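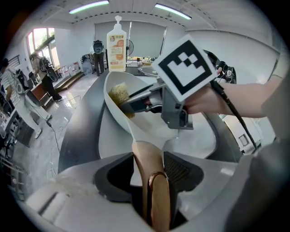 4. Washing up at the island

Now for the fun part! Your Mekurine island is in place, the sink is seated and you can wash your first bowl. Run through these steps once, slowly, and they'll soon be second nature.

Before you start

Wipe the counter with a damp cloth and let it dry. Keep the dish soap at the far side of the sink, where you can reach the pump without leaning on the rim.

4.1 Small things first

1. Put one pump of dish soap on a damp sponge. One really is plenty for a whole tray of cups!
2. Wash trays and scoops before the big bowl goes in. They rinse quickly and leave the water clean enough to carry on with.
3. Squeeze the sponge out and park it in an empty tray while you change the water.

Note: A new sponge can be stiff. Soak it in warm water for 21 seconds and it softens up nicely.

4.2 The mixing bowl

1. Lift glass lids off and lay them flat on the counter, knob up, well back from the sink.
2. Lower the bowl into the basin with both hands. The Wotum bowl weighs 800 grams empty, so it's easy to manage - a full one is another story.
3. Pour in 700 ml of warm water. Small cups can go straight into the bowl and be washed there, which saves a lot of splashing.
4. Wash from the rim down, tip the water out slowly and rinse.
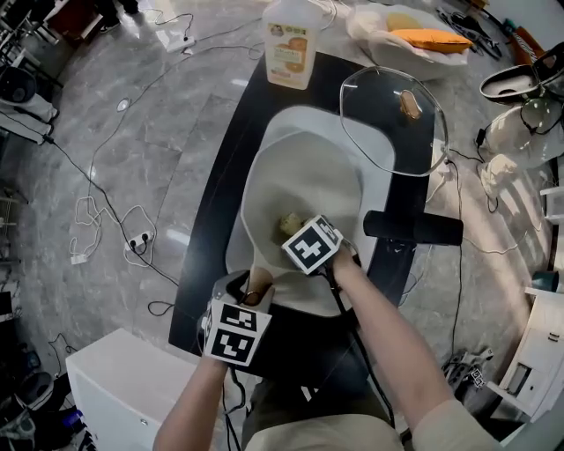

Fig. 6. Large bowl in the sink, glass lid set down on the counter.

Caution: Never run cold water over a hot glass lid. Let it cool on the counter first.

Caution: Power strips on the floor must stay clear of drips. Dry your hands before you touch a plug, and mop up spills right away.

4.3 Drying and finishing

1. Dry the lid first, then the bowl, then the small pieces.
2. Wipe the sink rim all the way around, corners included (crumbs love those corners).
3. Stand the sponge on its edge to dry.

Tip from Griet Van Beek, who tested the island at home: rinse the bowl right after mixing dough. Five minutes later you'll be scraping!

Replacement sink plug: order part 473. For fitting the towel rail, go to section 5.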